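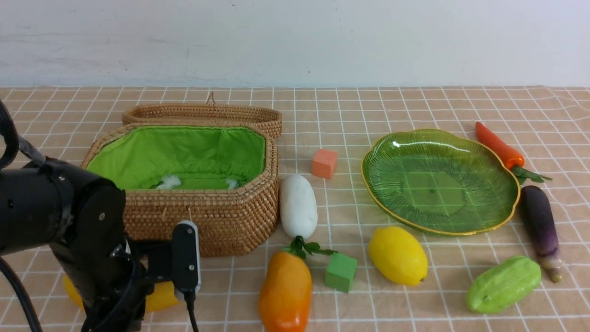 Ticket 1502
Opened by: Iman Helmy
Assigned to: Niall Yule
Area: arm bench, Clerlow shared workshop
Status: open
Summary: arm misses produce after the Sestudon update, lands short and left

Iman Helmy
Since I put the Sestudon update on the bench PC, the arm comes down short of whatever I ask for, and a little to the left. Same task as before: pick a named item, put it in the basket with the green lining. It goes for the lemon and closes on tablecloth. It goes for the eggplant and nudges the side of it. The update notes say "improved grasp accuracy." I would like to know who measured that and on what.

Things I have done so far:
Restarted everything, twice.
Ran the built-in self test. It passes, but it passed with the wrist camera unplugged as well, so I don't put much weight on it.
Checked the bolts at the wrist. Tight.

Niall Yule
Sounds like the camera offset. The update may have wiped it. Can you open the settings page and see if the wrist camera values are all zeros?

Iman Helmy
Not zeros. They match what I wrote on the masking tape in February.

Niall Yule
OK. Then redo the calibration anyway, please. Use the cubes, leave the vegetables out of it.

Iman Helmy
Did it with the orange and green foam cubes. The tool reports "excellent." Then it missed the green cube. I did the whole thing again from the start, got "excellent" again, and missed the orange one. I don't believe that word means anything. Is there a number behind it?

Niall Yule
There is, in the log. Look for the line that starts with residual. Under 8 is supposed to be fine. The manual doesn't give a unit.

Iman Helmy
It says 24. So the screen says excellent and the log says three times the limit. Which one do the Sestudon people expect us to read?

Ronaldo Vieira
Butting in because I use the bench too. I think it's the tablecloth. All those white squares, and the glass plate lets them show through. The vision part probably loses track of what is plate and what is cloth. Take both away and try on a bare table.

Iman Helmy
We've had that cloth on since the start and it worked before the update. But fine, I'll test it.

Result: bare table, no plate, lemon only. Missed, short and left, by the same amount as far as I can tell with a ruler. So it isn't the cloth. Cloth and plate are back on.

Ronaldo Vieira
Fair enough. Lighting?

Iman Helmy
Tried with the overhead lights on, then off with the desk lamp. No difference. I'd like us to stop guessing at the room and look at what changed, and what changed is the software.

Tainá Rangel
Not only the software. I moved the wrist camera cable the same evening. It was catching on the elbow, so I took off the old clip and let it hang down from the base of the camera. Sorry, I should have put that in the bench book.

Niall Yule
Did you loosen the camera bracket to do it?

Tainá Rangel
A bit, yes. I tightened it again. It felt solid.

Iman Helmy
"Felt solid" is the same kind of measurement as "excellent." I pushed on the camera with one finger and it moves. Not much, but it moves, and it doesn't come all the way back. If the cable tugs on it during a reach, then the calibration is good for one pose and wrong for the next. That would fit a residual of 24.

I'm still not letting the update off. It should not say excellent with that number in the log.

Niall Yule
Agreed on both. Plan:
1. Power off the arm at the wall.
2. Take the bracket off, clean the threads, refit with the lock washers from the Wellard drawer.
3. Clip the cable to the forearm with enough slack for a full wrist turn.
4. Power up, calibrate with the cubes, read the residual from the log. Ignore the screen.
5. Paste the number here before trying any produce.

If it comes in under 8 and still misses, I'll roll the PC back to the old version.

Rosimeire Batista
Please keep the old installer somewhere other than the bench PC's desktop. Last time it got tidied away. Also the Godoy lock washers are a size smaller and they're in the next drawer down, same color bag. Don't mix them.

Tainá Rangel
Bracket refitted, Wellard washers, cable clipped. The camera no longer moves when I push it. Residual is 6. Screen says "excellent," same as ever.

Iman Helmy
One good run proves very little. I want to see the lemon, the eggplant and the chili go into the basket with the cable on its new route, and then the calibration repeated without anyone touching the bracket. If the number creeps up, the bracket is still slipping. I've also written to Sestudon about the wording and attached the two logs. Leaving this open until I have the second residual.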